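Dustel and Kiltdale Robotics Laboratory report a new training method for two-armed assembly robots

Robots learn to stop and look again before they join two round parts

Adindale, 21st November

Dustel, a maker of software for factory robots, and the Kiltdale Robotics Laboratory have today published the results of a joint study on how robots with two arms can learn to handle metal parts. The study shows that a robot makes fewer mistakes when it is taught to judge its own grip during the task, and to begin the grip again if the judgement is poor. The method has the name Tangen.

The work is directed at small workshops and repair businesses. In these places the parts change often, and it does not pay to build a special holder for each part. A person at a bench picks up a disc, feels that it sits badly in the fingers, and puts it down to take it again. For a robot this small correction is difficult. Most programs for learned handling continue with the next movement even when the first one went wrong, and the error becomes larger with each step.

How the method works

Training for a robot of this kind usually begins with demonstrations. An operator guides the two arms through the job many times, and the program learns to copy the movements from the camera pictures and the positions of the joints. In Tangen the operator also gives a second kind of demonstration. The arms are placed on purpose in a poor starting position, for example with the gripper too far to one side of the part, and the operator shows only how to come back to a good one.

The program then learns two things at the same time. One part of it proposes the next movement. The other part gives a score to the present situation, from the same camera pictures. When the score falls below a limit, the robot does not continue with the job. It opens the gripper, moves up a short distance, and chooses a new approach.

The researchers found that the limit must not be fixed for the whole task. Near the table the score changes quickly, and a strict limit made the robot hesitate again and again above the same part. In the final version the limit is learned together with the movements, and it becomes softer when the gripper is close to the metal.

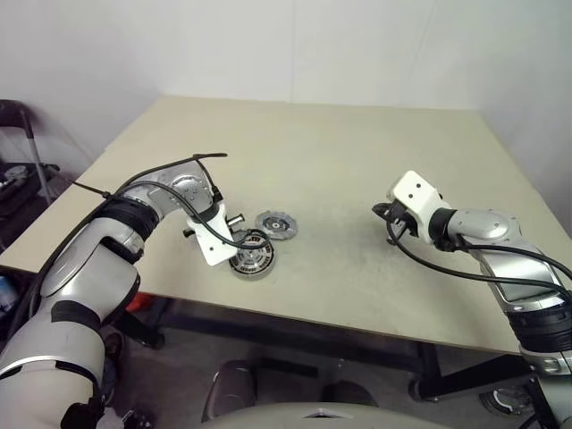

Round parts were selected for the study for a practical reason. A disc that lies flat on a table has a low edge and gives the fingers little to hold, and its colour under the workshop lights depends very much on the angle of the camera. Parts with teeth or ribs on the rim bring another problem, as the fingers can close well on one side and badly on the other. These difficulties are familiar to everyone who has worked with bearings, hubs or gears.

Results

The team tested the method on 23 different pairs of parts. None of the pairs in the final test was used in the training. In each trial the robot had to take up one part, bring it over the other and set it down with the centres in line. The comparison program had the same arms, the same cameras and the same total number of demonstrations, but without the recovery demonstrations and without the score.

With Tangen, the number of failed trials was 3 times lower than with the comparison program. The largest improvement was in the first contact between gripper and part. In the alignment step the improvement was smaller, and for six of the pairs the researchers could not measure a clear difference between the two programs.

The preparation time for a new pair of parts also became shorter. An operator needed over eight hours with the laboratory's earlier procedure. With the new one, the same preparation was finished within one working day, with time left for checking. The authors note that all operators in the study had experience with the equipment, and that a beginner will probably need longer.

Limits of the study

The results are valid for flat, rigid parts on a plain table. The team did not test oily parts, thin washers or parts that lie on top of each other. The method is also slower than a fixed program when everything goes well, because the robot spends time on the scoring. For a production line with one product and very high numbers, the authors do not recommend it.

There is one further weakness which the laboratory wants to examine. When one arm stands between the camera and the part, the score becomes unreliable, and the robot sometimes gives up a grip that was good. A change in the order of the arm movements helped in many trials, but it is not a complete answer. A camera at the wrist is being considered for the next series.

Next steps

The joint project started in August of last year and will continue for another period. In the next phase, Dustel will put the scoring part into its existing control software, so that customers can try it with programs they already have. Kiltdale will extend the tests to parts that must be turned before they fit together, such as splined hubs.

The complete report, with the results for each pair of parts and the full settings of the training, can be requested from Dustel free of charge. The recovery demonstrations will be made available to universities and non-commercial research centres under a licence from the laboratory. Workshops in the Adindale region that wish to propose their own parts for the next test series are invited to write to the project office.

About Dustel

Dustel develops control and training software for robots in assembly, repair and recycling. The company has its head office in Adindale.

About the Kiltdale Robotics Laboratory

The Kiltdale Robotics Laboratory carries out research on learned handling, two-armed assembly and the safe use of robots in small businesses.

Media enquiries

Dustel Press Office, Adindale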